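Jatthorpe Lab Helpdesk
Ticket 163: Handheld gripper reports "closed" when it is holding something
Opened by: Waqas Talpur
Assigned to: Asif Hayat
Status: Reopened (again)
Opened: September 19, 2026

Waqas Talpur:
We're comparing the two handheld grippers, the Nurner and the old Rizvi, on the same set of small parts. The Rizvi is ugly and heavy and reports its finger width correctly. The Nurner is lovely to hold and lies.

What happens: I squeeze on a part, the fingers stop where they should, and the width in the log slides down to zero over the next few seconds. The part is still in there. I can see it. The software congratulates me on a fully closed gripper and marks the grasp as a miss.

Expected: a number bigger than zero.

Tried so far: restarting the logger, restarting the laptop, swapping the cable, restarting the laptop again with more feeling.

Firmware is whatever it shipped with. Logger is Hadis, current build.

Asif Hayat:
Thanks for the detail on the laptop. Does the width drop if you hold the fingers open with nothing between them? And is the drop the same every time, or does it depend on the part?

Waqas Talpur:
Open and empty: steady as a rock. Holding a part: drops every time, faster on small parts. Ran 27 grasps with the Nurner, all bad. Same parts with the Rizvi, all fine. I'd like it noted that I was rooting for the Nurner.

Asif Hayat:
So it only happens under load. My first guess was the encoder slipping, but then your open position would be off afterward too. Please squeeze a part, wait for the log to read zero, let go, and tell me what it says at full open.

Waqas Talpur:
Full open reads correctly after letting go. So it forgets, then remembers. I have coworkers like that.

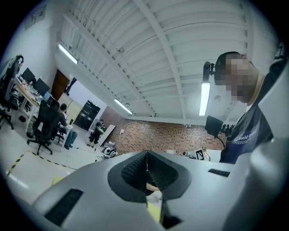 I also turned the whole thing fingers-up and tried again in case gravity had opinions. Same drop. Then I held it by the body only, with my hand nowhere near the trigger cable, and got the same drop a bit slower. I am out of ways to hold it.

Asif Hayat:
Good, that rules out the cable. I went through the Hadis settings you attached. There's an option called "settle to rest" with a timeout of 3 seconds. When the width stops changing for that long and is below a threshold, the logger decides the gripper must be closed and eases the value to zero. Somebody thought this would make the plots prettier.

The Rizvi profile has it off. The Nurner profile has it on by default, threshold 6 mm.

Waqas Talpur:
How big are my parts, you ask? Under 6 mm, every one. Turning it off now.

Waqas Talpur:
Off. Width holds. Ran the set again and the misses are gone, except one, where I dropped the part and deserved it. Closing.

Asif Hayat:
Closed. I've asked for the default to be changed. The request before mine, asking for the same thing, is from July.

Waqas Talpur:
Reopening. Hadis updated itself and turned the option back on. I now have a morning of beautiful plots and no grasps.

Asif Hayat:
Profiles get overwritten on update. Save yours under a different name and point the logger at that. Then turn off auto-update on that laptop. Leave this open until you've been through one restart with the new profile loaded.

Waqas Talpur:
Profile saved as "nurner_do_not_help". Restarting now, will post the log.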